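Tuning grip force on the left hand

Filed under: Arms & Hands > Calibration
3 comments | 2 shares

Do this after the wrist clamp is tight and the finger joints are zeroed. Use a plain ceramic mug with nothing in it. Paper cups deform and give a false reading.

Set the current limit to 20 percent in the Forholm config file and close the hand around the body of the mug, handle facing away from the palm plate. Raise the arm slowly and stop once the mug clears the counter.
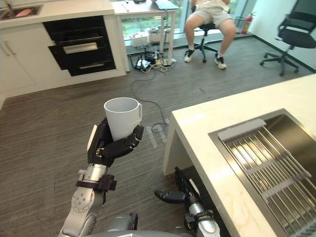 Hold for 2 minutes. If the mug creeps down, raise the limit by 2 points and repeat - do not change the closing speed at the same time. Keep the other arm low and disabled during the test.

When three holds in a row pass, save the profile and copy it to the Laitinen board. A reboot without saving restores the default limit.

Next: Wrist rotation under load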